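### 4. Das Wohnzimmer: Sitzgruppe, Tisch und der kleine Eimer

So, jetzt kommt mein Lieblingsraum im Haus Oswood, und gleichzeitig der, bei dem beim Herrichten am meisten schiefgeht (mir auch, oft genug!). Nehmt euch eine halbe Stunde, legt Mikrofasertuch, Polsterbürste und Müllbeutel bereit und zieht bitte die Straßenschuhe aus, bevor ihr auf den Teppich geht.

1. **Müllbeutel wechseln.** Alten Beutel oben zusammenfassen, zuknoten, raus damit. Den neuen ganz in den Eimer drücken und den Rand rundherum nach außen umschlagen, sonst rutscht er beim ersten Taschentuch nach innen. Ich nehme die dünnen von Plendis, 200 Stück auf der Rolle, die halten bei mir eine Ewigkeit.

2. **Eimer hinstellen.** Zum Putzen kommt er vorne auf den Teppich vor den Couchtisch, da hat man ihn von allen drei Sofas aus im Blick und wirft die Fusseln gleich hinein. Lasst ein bisschen Abstand zu den geschwungenen Tischbeinen, die goldenen Kanten sind empfindlich.

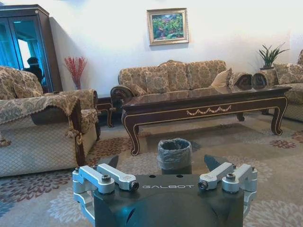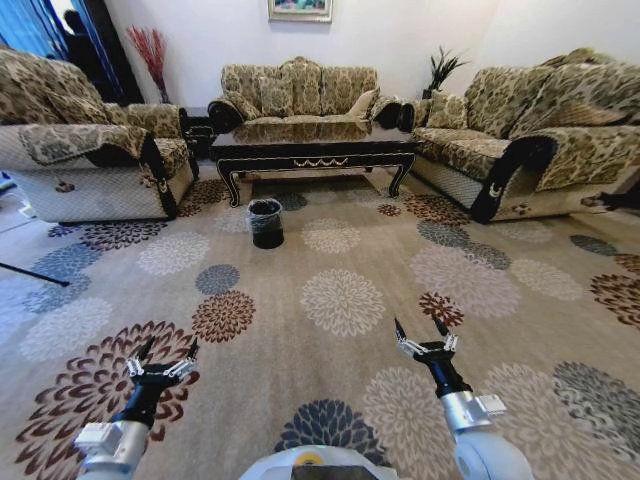

3. **Tischplatte abwischen.** Der dunkle Glanz ist wunderschön und verzeiht überhaupt nichts, jeder Fingerabdruck ist zu sehen. Erst trocken abstauben, dann mit einem nebelfeuchten Tuch in langen Bahnen drüber und sofort nachtrocknen. Geht danach in die Hocke und schaut flach über die Platte: Wenn sich der Sofabezug sauber darin spiegelt, seid ihr fertig.

 > **Achtung:** Keine Glasreiniger, keine Scheuermilch! Und das Goldmuster vorne an der Zarge nur mit einem weichen, trockenen Pinsel entstauben. Ich benutze einen alten Backpinsel.

4. **Polster abbürsten.** Alle Kissen runter, dann von der Rückenlehne nach unten bürsten, immer in eine Richtung. Bei den gesteppten cremefarbenen Flächen unten an den seitlichen Sofas ganz leicht arbeiten, in den Nähten sammeln sich Krümel. Die kriegt man mit der schmalen Saugdüse heraus, kleinste Stufe.

5. **Holzarmlehnen.** Die geschnitzten Schnecken wische ich mit einem Tropfen Möbelpflege von Cokach (Artikel 393, die ohne Duft). Erst aufs Tuch geben, dann aufs Holz, nie umgekehrt, sonst habt ihr Flecken im Stoff.

6. **Kissen zurücklegen.** Kurz aufschütteln und an die Lehnen stellen, eher zu den Armlehnen hin, damit in der Mitte Platz zum Sitzen bleibt. Muss nicht symmetrisch sein, ich mag es sogar lieber ein bisschen schief!

7. **Teppich saugen.** Zum Schluss, mit glatter Düse, vom Fenster zur Tür. Den Eimer vorher kurz hochnehmen und auch mal unter den Tisch fahren.

**Hinweis:** Die drei Sofas bleiben in U-Form stehen. Wer mehr Platz braucht, bewegt lieber den Couchtisch, und zwar zu zweit und angehoben, nicht geschoben.

#### Wenn doch etwas passiert ist

- Rotwein oder Kaffee auf dem Bezug: mit Küchenpapier tupfen, nicht reiben, und mir Bescheid geben. Die Polsterei Montecinos hat noch Reststoff.
- Kratzer im Tischlack: bitte nichts selbst ausbessern, ich habe einen passenden Stift in der Küchenschublade und mache das in Ruhe.
- Eimer ausgelaufen: auswaschen, kopfüber trocknen lassen, erst dann den neuen Beutel einlegen.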